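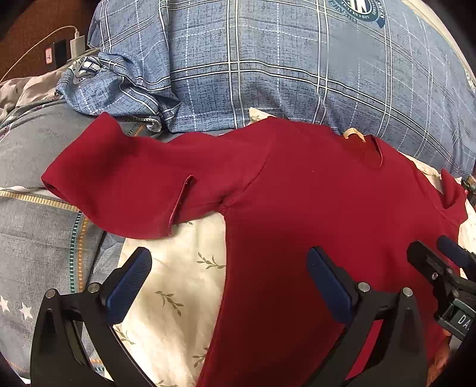

A red long-sleeved garment laid out on a bed, with hand-held grippers open above it.

Kinesthetic and remote demonstration, often shortened to "showing", is the family of methods by which a person teaches a robot a task by doing it, with the robot's own arm, with a matching tool held in the hand, or from a distance through a set of controls. It grew up alongside ordinary robot programming and still borrows a good deal from it, but the person doing the teaching needn't write a line of code, and in many workshops the best teachers have turned out to be people who simply fold, stack or wipe things well.

Methods

The oldest approach is hand guiding, in which the teacher takes hold of the arm and moves it through the job while the joints record where they have been. It suits slow work with solid objects, and it is a lovely way to get the feel of a machine, although a heavy arm will tire out even a patient person before lunch.

Remote control, or teleoperation, puts the teacher at a second arm, a pair of handles or a headset, and the robot follows along. The teacher's body stays clear of the work, but there is usually a small delay to get used to, and beginners tend to squeeze too hard until they learn to judge the grip by eye.

Hand-held grippers came later and do away with the robot altogether during teaching. The teacher carries a gripper with a camera fixed to it, one in each hand if the task calls for two, and goes about the job in a kitchen, a laundry or a bedroom. The recordings are afterwards matched to a robot fitted with the same sort of fingers.

Clothing and other soft goods

Cloth has long been the favourite hard case. A mug keeps its shape wherever it is put down, while a sleeve may double back on itself, bunch at the underarm or lie crumpled beneath the body of the garment, and the colour and pattern of whatever is underneath can make its edges difficult to pick out. Teachers are commonly asked to work on real beds and couches, among blankets and pillows, so that the robot doesn't come to depend on a bare table.

The Ghauri folding set, put together under Rizwan Jadoon, is a well-liked example among hobbyists. It holds 800 demonstrations of shirts and jumpers, of which 200 were kept aside for testing. Jadoon's notes ask each teacher to start with the sleeves in a different position every time, and to leave a fumbled grasp in the recording if it was put right afterwards, as these small recoveries were found to be worth having.

Equipment and practice

Ganeck and Bumwood both make two-fingered hand tools for this work. The Bumwood is the lighter of the two and is kinder to the wrist over a long session, though its pads wear sooner. Recordings from either can be trimmed and labelled in Clulia, a program first written for sorting wildlife footage.

A session normally runs for 3 or 4 hours with plenty of breaks. New teachers are encouraged to move at an even pace, to keep the fingers in view of the camera and to pause briefly before letting go.

See also: Teleoperation; Robot grippers; Laundry folding machines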